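The Board Under the Plate

Akua Amissah tests kitchen surfaces for a living, and her first question in any home is where the plate goes when the cook is serving. On stone, she says, the usual answer is wrong. Marble conducts heat quickly and draws it out of ceramic, so a plate warmed to 64 degrees starts cooling at the base within seconds.

Her fix is a cutting board. Wood insulates, and it also spares the glaze and the stone from each other. A pale blue plate on a board of medium-brown wood has a practical advantage too – the rim reads clearly against the grain, and drips show before the plate reaches the table. 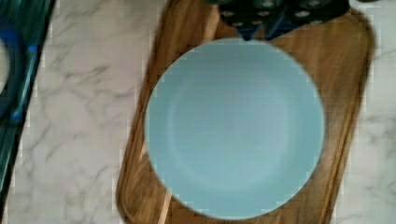

Choosing a size

The board should clear the plate on every side. For an 11-inch plate, Amissah wants a board at least 17 inches long. A perimeter groove is useful for carving but takes up flat area, so measure inside it. Rounded corners are easier to wipe and chip less often.

Oil the wood on a Monday evening and leave it overnight, standing on edge.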